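Two ways of holding on to a controller
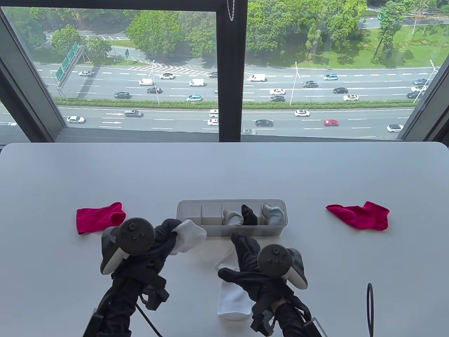
For the last weeks I have been trying two sets of tracked controllers for recording hand demonstrations, and I promised in April that I would write down what I think. Both sets do the same job. The position of the wrist comes from the controller, the fingers are left free, and later the recording is used to teach a two-arm setup with Lerkeo grippers how to sort and fold small cloth things. I am writing mostly for people who have to choose between such sets and who, like me, found only sales pages.

The first set is the Kvaran. It is an ordinary pair of handheld controllers with a thumbstick, and they are worn on the back of the hand. The second set is from Filtholm, with a smaller body that sits further down on the wrist. I will call them K and F, because I am tired of typing the names.

My task is always socks in the tests. I like socks as a test because they are cheap, they have no correct shape, and they must go into a small compartment without pushing out the neighbor. A person does this without thinking. When you wear something on top of your hand, you start to think about it very much.

Weight first. The K weighs more, and I feel it in the thumb side of the hand after the first half hour. With F I could work for 44 minutes before I wanted a break, and with K it was 35. This is only me, and my hands are not strong, so please do not take it as a law. A colleague with bigger hands preferred K because F slid on his wrist when he turned the palm up.

The gloves made a bigger difference than I expected. With bare hands I moved the strap of K three times in one morning, and every time I moved it, the offset between controller and fingers was wrong again and I had to calibrate from the beginning. With thin black gloves the strap holds better. The bad side is that you lose some feeling in the fingertips, and I noticed that I pinch harder than I need to. If the robot learns this from me, it will also pinch harder than it needs to. I have not decided if this is a problem. For a sock, probably no. For a paper bag, yes.

Then there is tracking. Our table stands in front of a very large window with the highway below, and I was worried about this from the first day. All those cars are moving, and a tracking system that looks at the room for fixed points may decide that a white van is a fixed point. K was calm about it. In the whole test I saw only a few small jumps, and all of them were when one hand passed behind the other. F was less calm. In the middle of the day it drifted slowly to the left, so slowly that I did not notice it while recording, only afterwards on the plots. With the blind down, the drift was gone. But I do not want to work with the blind down all summer, and a home where a robot will sort socks also has windows.

I should say that the F software had an update on Friday and I have repeated only the morning session with it. It looked better. I would not call it solved.

The cables and mounts on the forearm are the same for both sets, we made them ourselves from metal brackets, and I cannot blame anybody else. The cable is a little too stiff. If it is not fixed well it makes a loop that stands up on the table, and the sleeve catches it when I reach far to the right. A softer cable is ordered.

The organizer tray also taught me something. I began with a tray in clear plastic with no color, and on the recordings the thin walls between the compartments almost disappeared. The smoky gray one is easier to see, but it is darker inside, and a black sock at the bottom becomes a hole. Bright red socks are very nice to look for. White socks on a white table are the worst case and I keep them in the test for this reason – when something fails, it fails there first.

About the data: K gives a clean file and the buttons are recorded together with the pose, so I can mark the start and the end of each try with my thumb. With F I have to tap the table or use a foot pedal. It sounds like a small thing. After 1,000 tries it is not small, and our plan in the Pikalstead project is 4,000. I also forget the pedal often, and then somebody (me) must cut the recordings by hand in the evening.

So for now I stay with K for the long sessions, with gloves, and with a pause before my thumb starts to complain. F I will keep for tasks where the hand must go inside something narrow, like a drawer or a shoe box, because K simply hits the edge there.

Next I want to compare what the Lerkeo grippers do with the demonstrations from each set. They have only two fingers, and I catch myself using three or four when I flatten a sock with the right hand. I will try one week where I allow myself only thumb and index finger, and see if my patience survives it. If you have done the same with K or a similar controller, please write in the comments how you placed the strap, mine still moves a little when I turn the wrist quickly.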